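Ask the head of training at Puseck whether a machine can clear a kitchen table yet and you get a long breath, then a question back. "Whose table?"

She has been asked before, mostly by relatives. Puseck collects recordings of people doing chores with grippers in their hands, and a robot is supposed to learn from them. She spent July on cutlery. "My mother thinks I'm building her a maid," she says. "I'm teaching a computer to pick up a stick."

Chopsticks, she explains, are a nasty case. They're thin, they roll, and they like to lie right up against each other. "A mug wants to be picked up. A chopstick has no opinion." Then there's the tablecloth, which wrinkles when you brush it and has flowers all over it to keep the software guessing.
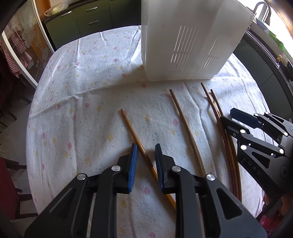 Her rule is that the work happens in real kitchens, with somebody's real clutter on the counter. The Lungu demo everyone forwarded to her this summer used a bare gray bench and 8 identical spoons. "Lovely spoons," she says. "I'd like to meet the family that lives like that."

So how good is it? On a fair day, she says, the arm puts away 50 sticks out of 100 without help. I suggest that a toddler could beat that. "A toddler would put one in the dog's ear. We haven't had that failure yet."

Shop floors are further along, in her view, since a warehouse will happily rearrange itself around a machine. Her own dishwasher won't. She gives household robots seven years, and admits she gave them seven years the last time a reporter called.

Who does the dishes at her place in the meantime? "We take turns," she says. "It's my turn tonight."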